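Informe de seguimiento del huerto vecinal de Plargate
9 de septiembre de 2018

A la Fundación Clanska:

Muchas gracias, una vez más, por la paciencia con la que habéis esperado estas páginas. Queríamos mandarlas antes del verano, pero entre el riego, las matrículas del taller y la mudanza de las herramientas se nos fueron echando encima las semanas, y preferimos escribir con calma.

Lo primero, el agua, que era lo que más os preocupaba en la última visita. La tubería nueva ya llega a los bancales del fondo y hemos cambiado los 30 metros de goteo que perdían por las juntas. Queda pendiente el depósito: el proveedor, Driltum, nos lo ha retrasado dos veces y ahora lo promete para octubre. Hemos reservado los 300 euros de la instalación, así que esa partida sigue intacta y os aparecerá sin gastar en el cuadro de cuentas.

En cuanto a la gente, estamos contentísimos. Se han repartido las 7 parcelas que quedaban libres (¡con lista de espera!) y varias familias comparten turno, algo que al principio nos daba un poco de miedo y que de momento va bien, con alguna discusión por las mangueras. Los tomates han venido tarde y con bastante mancha en la hoja; las judías, en cambio, no daban tregua. Con las lechugas hemos aprendido a escalonar la siembra, que el año pasado espigaron todas de golpe y dio verdadera pena. 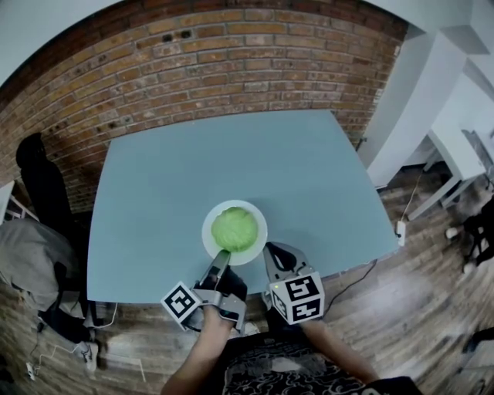

Para el otoño queremos poner habas, ajos y espinacas, y dejar descansar los dos bancales de la entrada con un abono verde. También nos gustaría abrir el taller de semillas a los vecinos de la calle de atrás, que lo han pedido muchas veces. Para eso harían falta hasta 200 euros más en sobres, bandejas y sustrato, y os pedimos permiso para sacarlos de lo que sobró en la partida de cartelería. Si os parece bien, basta con que nos lo confirméis por correo y haremos el pedido.

Un abrazo muy agradecido,
El equipo del huerto de Plargate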